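## How a robot arm is looked after at Ultelier

A robot arm needs regular care, just as a bicycle does. At the Ultelier workshop in Sedelden, every arm is checked after 600 hours of work.

First, the arm is switched off. An adult tests the 2 stop buttons and tightens the bolts at the base. Next, the joints are cleaned. Last of all, the gripper is lined up again, so that it points exactly where the computer expects.

The setting up is practised on a computer model before the real arm moves. In the model, the gripper is brought down over a rack of cables.
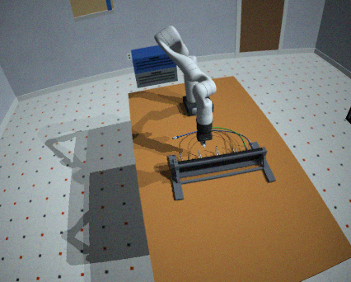

Dimaculangan adds that a cable should never be pulled by its wire, and that children must always stay outside the yellow line.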